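Limit orders on Vekdale, one month in

3 min read

I moved my monthly buy from Cistunholm to Vekdale at the start of January. The reason was fees. Cistunholm charges a flat spread that is folded into the quoted price, so the cost never shows up as a line item. Vekdale posts a maker fee and a taker fee, and the two are listed on every fill.

My setup is simple. I split $1000 into limit orders of $300 or less and place them below the last trade price. Orders left open after 40 hours are canceled and placed again at the new level. The script runs on an old laptop and writes each fill to a text file.

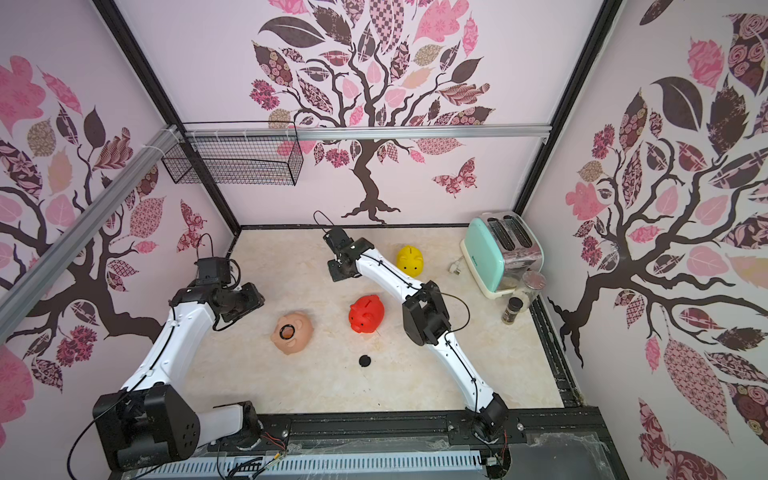 Three piggy banks on a marble-patterned tabletop.

Two problems so far. First, partial fills. Vekdale counts each one as a separate trade in its export, and Fasley, the tax tool I use, rounds the fee on every row. Over 2000 rows the total drifts by a few dollars. I now merge rows by order ID before the import.

Second, withdrawals. The network fee is fixed, so small transfers to my own wallet make little sense. I wait until the balance is large enough and move it in one go.

Next month I will run the same orders on Orakzai and compare the fills. Its order book is thinner, and I expect more of the orders to sit open.

4 comments · 11 shares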